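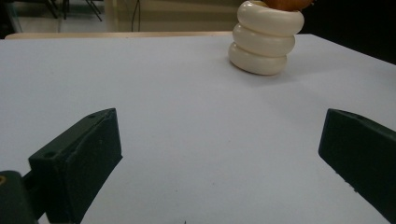 I canceled my last two streaming subscriptions in November and started borrowing everything from the library on Ledesma Street. I said I would write up how it went once I had some numbers, so this is that post.

The branch is a short walk from my apartment, past the Taren bakery and the bus loop. I had lived here six years without a card. Signing up took one piece of mail and my driver's license, and I left with a card and a loan limit of 30 items, which is more than I can carry home.

The streaming services were costing me $352 a year after the last price increase. That was the cheaper plan on both, with ads. So far I have spent $3 on the library, all of it late fees on one DVD set that I forgot was in my car. They charge for discs but not for books.

The selection is better than I expected in some areas and worse in others. Older movies are well covered. There is a full shelf of westerns and a lot of British mysteries. New releases have long holds. When I asked for one that came out last summer I was number 139 in line, and it still hasn't reached me. I have mostly stopped looking for new things and just walk the shelves.

I had to buy a disc player. I got a used Witent from the thrift store and it works fine, though the remote did not come with it and some menus can't be reached from the buttons on the front. If a disc starts with a language menu I am stuck with whatever it picks. I have watched one whole movie in French with French subtitles.

The library also lends through an app called Plekero, mostly audiobooks. I used it every day for the first month and less since then. The search is poor. If you misspell an author it gives you nothing at all, and it logs me out every time my phone updates. The audiobooks are good once you get to them — I went through a long history of canals while painting the hallway, and I would listen to it again.

What changed most is how much I finish. With streaming I would start a show, watch two episodes and drift off to something else. A disc sits on the counter with a due date on it, so I watch it. I have also returned a few unwatched, and it doesn't bother me.

I do miss one thing, and it's live sports. The library can't help there. I listen to games on the radio in the kitchen now, and the station comes in clearly as long as the microwave is off.

My current stack is four books and a box set about lighthouses. The box set is due first.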